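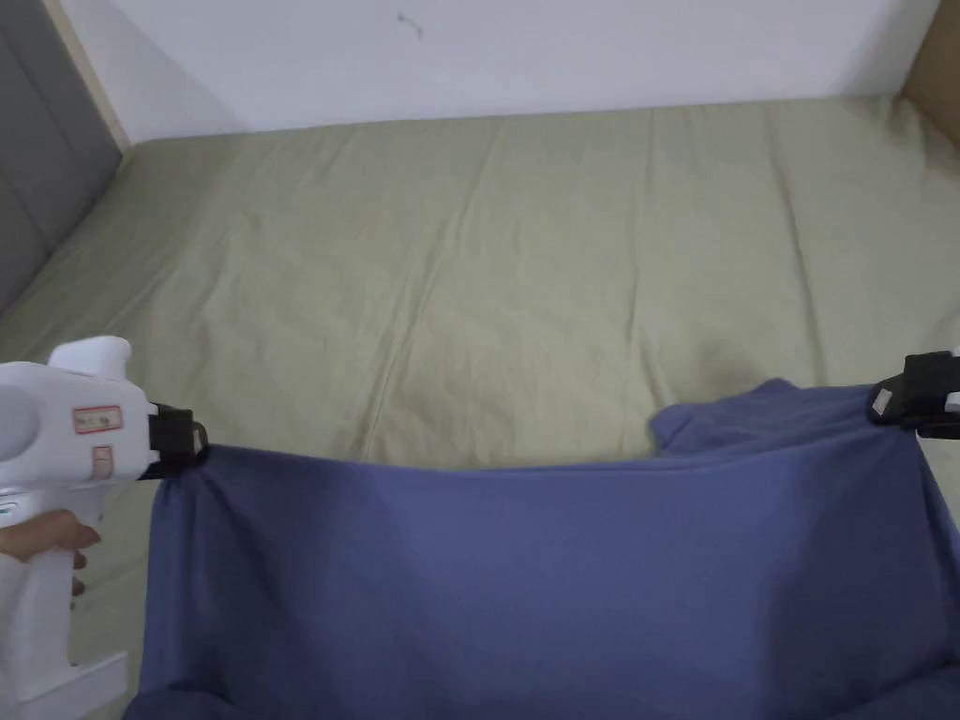 Plemero Daily Magnesium, 300 mg capsules
By Skirkska

Price and stock are shown at checkout
Pack size: 50 capsules
Serving: one capsule a day with food

We stock this because customers kept asking for it, and we would sooner sell a plain version than the ones with a moon on the label. Please read the page before you order. A fair number of people who write to us about magnesium would do just as well with a bag of almonds and a can of black beans.

What it is

Magnesium is a mineral. Your muscles and nerves use it, and so do your bones. You get it from nuts, seeds, beans, whole grains and leafy greens. Plemero is magnesium glycinate in a vegetable capsule, with rice flour as the filler. There is no melatonin in it, no herbs and no "calm blend."

The 300 mg on the front is the weight of the compound. The amount of magnesium you get from it is a good deal smaller, and it's printed on the back panel under Supplement Facts. Plenty of brands play this game, and we asked Skirkska to stop playing it. They moved the back panel figure up a line in February. The big number is still on the front.

What it is sold for

Sleep, mostly. Also cramps, stress, headaches and "recovery," a word that can mean anything you like. The research on sleep is thin. The studies tend to be small and short, and many of them ask people how well they think they slept. Some people do report sleeping better. People report that on dummy pills too.

If your diet is low in magnesium, topping it up makes sense. If it isn't, we can't point to a good reason to expect much.

Who should skip it

Anyone with kidney disease, unless a doctor has said yes. Anyone taking certain antibiotics, thyroid tablets or bone medicines should ask a pharmacist first, as magnesium can get in the way of how they are absorbed. The same goes if you are pregnant or nursing. Do not give it to children.

Too much will give you loose stools. Glycinate is said to be easier on the gut than citrate or oxide, and we hear fewer complaints about it, but that is our inbox and you shouldn't treat it as evidence.

How it compares

Kusteck Night Powder: costs more per serving, tastes of cherry, contains added sweetener. We dropped it.
Garrido Magnesium Oxide: much cheaper, and more of the tablet is magnesium, though less of it is taken up. Fine for some people. Still in stock.

Buyer's note

I took Plemero every night for 9 weeks. I slept the same as before, and I also quit coffee after lunch halfway through, so I couldn't tell you what did what. The capsules are a decent size and don't smell. The lid is annoying.
Rhys Goodwin

Returns

Unopened bottles can come back within 12 days of delivery. We can't take back opened ones. "It didn't work" is not a fault we can refund, so if you aren't sure, buy one bottle and leave the multipack alone.

Page last checked 11th April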